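Hembridge Household Help
Laundry and Linens > Sorting and folding

Odd socks: keep pairs together in the wash, or sort at the end?

Posted by Darius Manole
Friday, March 29, 2024

There are 5 of us in the house and we have been here since last May. I do nearly all the laundry. Shirts and towels are fine, I have a routine for those. Socks are where it falls apart. I do 2 loads on a Sunday and by the evening there is a heap of socks at one end of the sofa that gets pushed to the other end when somebody wants to sit down. By the middle of the week people are picking out of it what they need and the rest stays there.

Last weekend I went through every drawer and bag in the house and ended up with 28 single socks. Some of those have to be pairs that I can't see are pairs, because one has been washed more than the other. I have two teenagers in nearly the same size and my wife and I both wear plain ankle socks, so color is not much help.

What I have tried so far:

Mesh bags, one per person. They worked for a while, then everyone stopped zipping them. Also the thick winter socks came out still damp in the toes.

Safety pins. I got a rust mark on a pair of white ones and stopped.

Buying all the same black socks. The kids refused.

What I want to know is whether it is better to keep the pairs together from the start (clips, bags, whatever) or let them go through loose and have a proper way of sorting them afterward. And if it's afterward, where do you do it? Our dryer is in a closet in the hall with no counter. The nearest flat surface is the kitchen table, which usually has homework on it, or a small desk in the back room. Do you sort before folding the rest or leave socks for last?

I also don't know what to do with the singles. My wife says throw them all out. I have thrown out socks before and found the other one a week later inside a duvet cover.

Annelore Baumgart

I gave up on keeping them paired in the wash. It depends on every person in the house doing the right thing at the moment they are taking their socks off, and they won't. Sort afterward, but do it the same day, on a table, sitting or standing at a proper height. The sofa is the problem as much as the socks. Everything is the same level as your knees and things slide down behind the cushions.

Use the desk in the back room. It doesn't have to be big. You want one low basket with open sides, the kind people keep in a bathroom cabinet, and a bare surface next to it. Mine came from Kitlow and cost very little. A deep hamper is no good for this, you are always digging for the one at the bottom.

The way I do it:

Pull the socks out as you empty the dryer and put them straight into the basket. Don't fold anything else first. If the load is large, do the socks in batches so the basket is never more than half full.

Take the socks out of the basket one at a time and lay each one on the table beside it. Flat, or at least pulled out of its ball so you can see the toe and the cuff. When the next sock matches one that is already lying there, put the two together, fold the cuffs once and set them off to the side in that person's pile. If it doesn't match, it gets its own spot.

Start with whatever stands out. In our house that's anything striped, then the grays and greens, then the browns. White ones stay in the basket until the end. They all look alike in a mixed pile and you waste time picking them up and putting them back. Once everything else is gone you only have whites left to compare with each other, and then you can go by length and by the ribbing on the cuff.

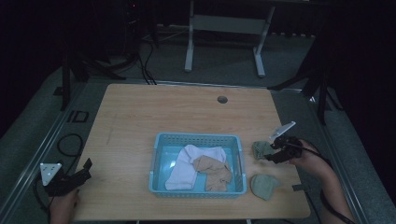
It helps to keep the table clear apart from the socks you are working on. If finished pairs are lying among the unmatched ones you end up looking at everything twice. I put finished pairs on a chair, one heap per person, and they go to the bedrooms before I start on the shirts.

For pairs that have faded differently, look at the heel and the toe seam and forget the color. Two socks from the same packet have the same seam even if one of them has been through the wash more often. I do this by the window in daylight. Under the kitchen lamp my navy and my black are the same sock.

Singles go in a shoebox on top of the dryer. Each time you sort, tip the box out first and include them. I empty it for good at the start of a new season. Anything that has sat in there the whole time becomes a dust rag. And check your duvet covers and fitted sheets before they go in the closet – run a hand into each corner. That is where most of mine turn up.

Vasilică Lungu

get the clips. we have the Vallel ones, plastic, they go in the wash with the socks and you hang them up by the clip after. a pack of 60 did us fine. yes the kids forget but mine forget less now because if socks aren't clipped I wash them and then put them loose in a bag on their door handle. not sorted. they sort it or they wear odd ones.

don't put the clips in the dryer on high, a couple of ours bent

Sorin Pană

I agree with Annelore on most of it, except for leaving whites to the end. If you have more white than anything else, do them first while you still have the patience. We are mostly a white sock household and doing it her way meant the dull part always came when I was ready to quit.

For two people in nearly the same size, put a stitch of colored thread in the toe. One color per person, a couple of stitches on the inside where it doesn't rub. It takes an evening to do everybody's and after that you only need to do the new ones when they come into the house. I tried a laundry marker first but it went pale after a few washes, and on dark socks it doesn't show at all.

On your damp toes, the bags were probably too full. A mesh bag should be loose enough that the socks can move. Thick ones I would leave out of the bag altogether and hang over the edge of something to finish.

I wouldn't throw out the 28 yet. Lay them all out on the desk in one go, in daylight, by length. When I did that with ours, roughly half found a partner.

Darius Manole

Thanks all. I moved the printer off the desk in the back room and did Sunday's socks there. It went faster than I expected, and the sofa is clear for now. I went with non-white first. Thread in the toes is next, my younger one has already picked orange. Vasilică, I showed the kids your answer about the door handle and they were not happy about it, so I may keep that one in reserve.

Two of the singles were in a pillowcase.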